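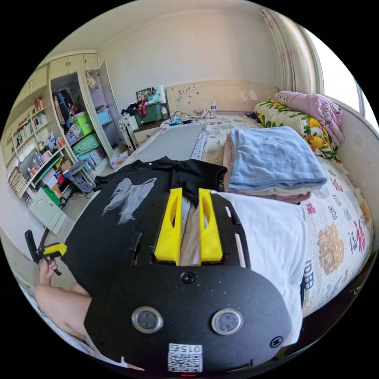

Fig. 1. Hand-held gripper, unit 015, white fabric pinched between the fingers. Black T-shirt laid flat on the bed, towel stack behind.

Lecture 9 notes: Learning from hand-held grippers (cloth)

Notes are rough, read with the slides. Equations on the board only, copy them from someone if you missed it.

1. Where we were

Last time: teleoperation. Person drives the real arm, arm records itself. Good data, slow, needs the arm in the room. Cloth makes it worse, since the operator can't feel slack through the leader arm.

Today: drop the arm during collection. Person holds the gripper, camera rides on the gripper, policy learns from what the gripper saw and how it moved. Arm only shows up at test time.

2. What gets recorded

- wrist video
- gripper pose over time (6 DoF, from visual-inertial tracking)
- finger opening width
- timestamps for all of it, one clock

No joint angles. There is no arm so there are no joints. People keep asking for them in the homework, stop looking.

Action = relative pose of gripper, from current pose to pose k steps ahead. Not absolute. Absolute pose depends on where the map origin landed, and that changes every session. Relative survives moving to another room.

3. Why homes

Lab table data: one surface, one light, six shirts everybody knows by name. Policy memorizes the table. Look at Fig. 1 again. Patterned quilt with red characters and orange cartoon figures, a bright window, open wardrobe, cables by the headboard. All of that ends up in the observations and the policy has to learn which bits don't matter.

Contrast matters too. Black shirt on a light quilt is easy to segment. White garment on a white quilt is hard, edges dissapear. Both are in Fig. 1. Keep it in mind for question 2.

4. The Blöndal split

Course dataset. 896 training episodes, all cloth: folding, flattening, stacking. Collected in 23 homes. Test homes are held out completely, no shared rooms, no shared garments. If you split by episode instead of by home your numbers will look great and mean nothing. Happened to three groups last year.

Episode cap is 900 frames. Longer ones get cut into pieces at the point where the fingers open.

339 episodes have two grippers running. Those need the relative pose between left and right as an extra input, otherwise the two hands drift apart when pulling a hem tight. See 6.

5. Filtering (boring, do it anyway)

Throw out:
- tracking lost for more than half a second
- finger width stuck at one value the whole episode (encoder unplugged, usually)
- clock jump between video and pose
- gripper put down partway and picked up again, unless you cut there

Keep:
- failed grasps followed by a retry. These are gold. Policy that never saw a missed pinch has no idea what to do after one.
- people in view. Arms come in from the side all the time.
- clutter

Tracking failure on cloth: camera close to a plain shirt, no features, the map goes. Busy bedding helps here. Same quilt that makes the vision harder makes the tracking easier. Classic exam bait.

6. Policy

Diffusion policy, same as lecture 7. Image encoder pretrained, fine-tuned at a lower rate. Two past frames in, sixteen actions out, execute eight, replan.

Latency: video arrives late, pose arrives almost right away, arm reacts late again. Measure all three. At training time everything is aligned. At test time nothing is unless you shift it. Skornano baseline skips the shift and the gripper overshoots the sleeve, closes on air. We saw the clip in class.

Cloth specific: finger width is a weak signal. A pinched shirt is thin, width with one layer vs two layers is nearly the same number. So the policy must get layer count from the picture. Mostly it doesn't. Open problem, nice project topic.

7. Results to remember

Tistosari ablation, same total episodes every time:
- few homes, many episodes each: fine on seen garments, falls over in new homes
- many homes, few episodes each: a bit worse on seen garments, much better in new homes
- extra episodes in a home already covered: curve goes flat fast

Caveat, homes were also different in lighting AND garments, they were not varied separatly. So we don't know which one did the work.

8. Questions for section

1) Why relative and not absolute pose? Two sentences.
2) Which garment in Fig. 1 would you expect the policy to localize worse? What would you add to the training set?
3) Sketch how you'd measure video latency with only a screen and the gripper camera.
4) Wrist camera never sees the whole shirt once you're close. What does the policy lose? Does a longer history fix it?

Reading: Grovevard course pack, chapter on portable collection, skip the hardware appendix. Filtering script due before next lecture, 5 pm. Late ones don't get run.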